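과제 진행 보고: 식기·모형 채소 분류 셀의 파지 이상 건
제출처: Arruda 연구지원실
작성: Stavros Panagiotou (Dandlow 조작기술팀)
검토: Honeylyn Tagle
기준일: 2025년 8월 12일

1. 요지

이번 보고 기간의 계획은 유리 접시와 모형 채소를 대상으로 한 집기·옮기기 시험 700회였다. 그리퍼 닫힘 신호와 실제 파지 상태가 일치하지 않는 고장이 확인되어 200회를 마친 시점에서 시험을 중단하였다. 인명 피해와 장비 파손은 없다. 원인은 손가락 구동부의 원점 편차로 판단하고 있으며, 제어기 쪽 요인은 아직 배제하지 못하였다. 잔여 시험은 아래 5항의 조건이 충족된 뒤 재개한다.

2. 고장 내용

제어기는 손가락 간격이 설정값보다 크고 모터 전류가 문턱값을 넘으면 '파지 성공'으로 기록한다. 중단 전 시험 가운데 8회에서 물체가 손가락 사이에 없는데도 성공으로 기록되었고, 로봇은 다음 동작인 이송 단계로 넘어갔다. 이 상태에서 팔은 접시 위 목표 지점까지 이동한 뒤 손가락을 열고 정상 종료를 보고한다. 상위 프로그램의 로그만으로는 정상 회차와 구분되지 않는다.

문제의 회차는 모두 연속 운전이 길어진 뒤에 나왔다. 운전 초반 100회에서는 같은 현상이 없었다. 손가락을 완전히 닫았을 때의 위치값을 다시 읽은 결과 초기 교정값에서 벗어나 있었고, 편차는 구동부를 재기동하면 사라졌다가 다시 누적되었다.

3. 시험 구성

작업면에는 흰 격자무늬의 분홍색 천을 깔고, 물결 모양 테두리의 유리 식기와 모형 채소를 배치한다. 판정에는 손목 카메라 영상을 함께 쓴다.

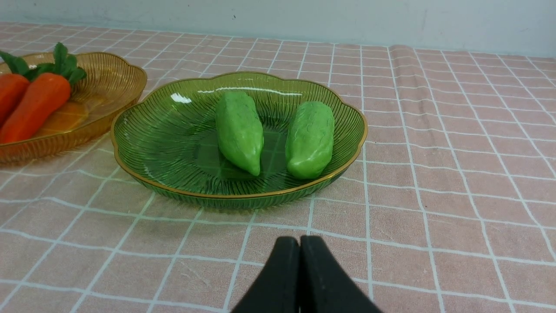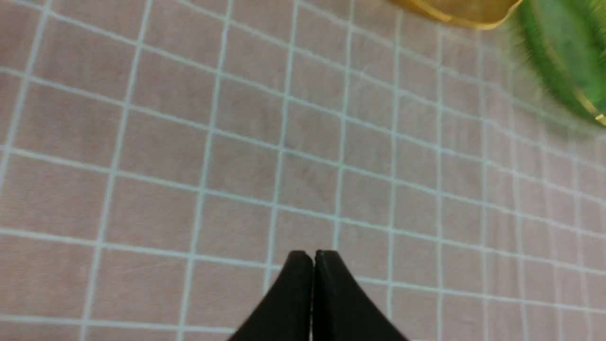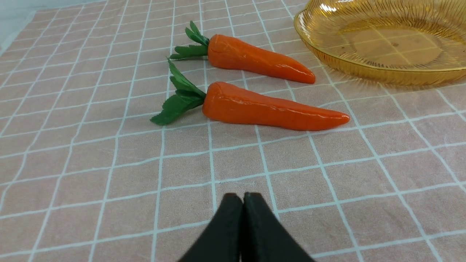

손목 카메라 영상. 세 장 모두 하단의 검은색 부분이 그리퍼 손가락이다.

물체 배치는 매 회차 변경하며, 시작 배치와 목표 배치는 작업 지시 파일에 따른다. 천의 주름은 별도로 보정하지 않는다. 격자는 위치 산출에 쓰지 않으므로 주름이 이번 고장에 영향을 주었을 가능성은 낮다고 본다. 유리면 반사에 따른 인식 오차는 별건으로 관리하고 있으며 이번 집계에 포함하지 않았다.

4. 안전 측면 검토

대상물이 모형 채소일 때 오판정의 결과는 빈손 이송에 그친다. 유리 식기를 직접 집는 시험은 사정이 다르다. 불완전하게 물린 접시를 성공으로 판정하고 들어 올리면 낙하와 파편 비산으로 이어질 수 있다. 이에 따라 식기를 드는 항목은 원인 확정 전까지 전면 보류하였고, 모형 채소 항목도 감속 조건에서 점검 목적으로만 운전한다. 비상정지 회로는 별도로 시험하였으며 이상이 없었다.

Jirkport 시험장의 동일 기종 한 대에 대해서도 닫힘 위치값 확인을 요청하였다. 회신은 아직 받지 못하였다.

5. 조치 현황

원점 재교정 절차를 매 운전 시작 시점에서 일정 회차마다 반복하는 방식으로 변경하였다. 적용 완료.
전류와 간격에 더해 들어 올린 직후의 손목 영상을 파지 판정 조건에 추가한다. 구현 중이며, 조명 변화에 대한 오검출률이 아직 높다.
손가락 구동부 한 조를 Ferkport 정비실로 보내 감속기 유격과 엔코더 체결 상태를 점검한다. 발송 완료, 결과 대기.
기존 로그는 손목 영상과 대조하여 다시 판정한다. 담당 Honeylyn Tagle. 성공으로 집계된 회차만 우선 처리한다.

재개 조건은 두 가지로 정하였다. 정비실 점검 결과가 문서로 접수될 것, 그리고 새 판정 조건으로 연속 운전하여 오판정이 나오지 않을 것. 연속 운전의 회차 수는 재판정 결과를 보고 정한다.

6. 일정 및 예산 영향

잔여 시험은 8월 중 재개를 목표로 하나 구동부 점검 결과에 따라 늦어질 수 있다. 구동부 교체로 결론이 나면 부품비는 기존 소모품 항목 안에서 처리할 수 있고, 추가 예산은 요청하지 않는다. 다만 성공률 중간값 제출은 재판정이 끝난 뒤로 미루어 줄 것을 요청한다. 지난 보고에 기재한 성공률은 오판정 회차를 포함할 수 있으므로 인용을 보류해 주기 바란다.

첨부: 회차별 판정 로그, 닫힘 위치값 기록, 비상정지 시험 기록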